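Subject: Re: [sim-users] right arm stops dead at the wall plate
From: Visitación Nieto
To: sim-users list

Hello Nicanor, and hello everyone,

Thank you for such a careful write-up, and please don't feel bad about asking. I lost most of February to something very like it in our Etitcombe room, so you have my full sympathy!

Nicanor Vallejo wrote:
> Since we moved to the new Dirnetov build, the two-arm mousetrap
> task dies on us. The right arm goes in to the wall plate, the
> joint torques shoot up and the run aborts with a contact fault.
> 148 runs out of 210 ended this way. The left arm carries on
> holding its piece as if nothing were wrong. Is it our collision
> margin, or have we broken the planner?

I don't think you have broken the planner. I loaded your scene on my own machine after lunch (the cabinet, the traps, the log cabin picture, the lot) and stepped through it slowly with the contact log open. The fault comes while the right gripper is up against the plate, and the log puts the contact on the wall behind it. The plate has a visible shape but its collision shape was lost in the move, so the gripper is told to stop at a surface that isn't there, carries on and leans on the wall with everything it has got.

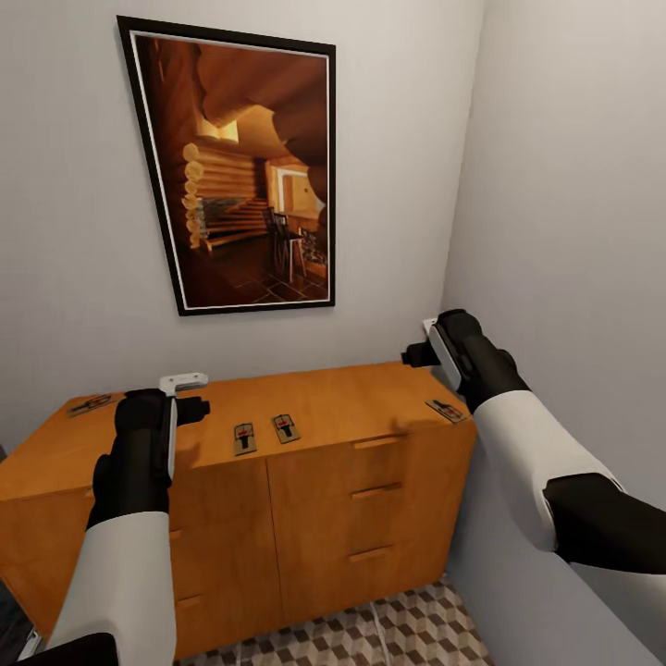
What I would try, in this order

1. Open the plate in the scene file and look for its collision entry. If it is blank, copy it over from your old build. Mine went in without any fuss.

2. Set the approach distance back to 2 cm and bring the arm in at the slow speed for the last stretch.

3. Make the contact fault stop both arms. At the moment it only stops the one that raised it, and I would want that changed before anybody tries this on the real pair at Benítez, with fingers nearby and real traps on the cabinet top.

I haven't looked at the Tetex gripper model at all, so if the fault is still there after step 1, do send me the log and I'll have a go at that next. I'm at my desk until half past five most days, and happy to talk it over on the phone if typing gets tiresome.

All the best, and give my love to the lab,
Visitación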